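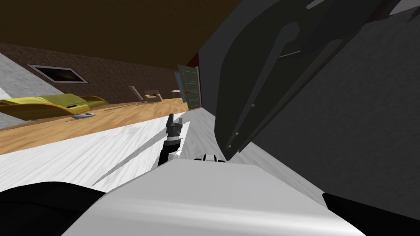
Muthoni asked again last week why we still replan at every tick if the map never changes. Fair. Start there, before the title.

Planner talk, part two. Go fast, 5 min on this bit.

— Rendered living room: sofa, door ajar at the far end, two arms. Point at the sofa, move on.

— The map doesn't change but the arms do. Each arm is an obstacle for the other one. Say it twice.

— Old Kokidero loop: one planner per arm, no shared state. 577 stalls in 1000 sim runs. Let that sit.

— New loop: one queue, both arms, replan only when the swept volumes overlap. Harsh has the diff if anyone wants it.

— Don't get dragged into perception!! Poses come straight from the simulator, say so up front.

— Known bug: wrist limit gets checked after smoothing, shoud be before. Zawadi's fixing it in June.

Then the live run. Seed 2, not seed 5.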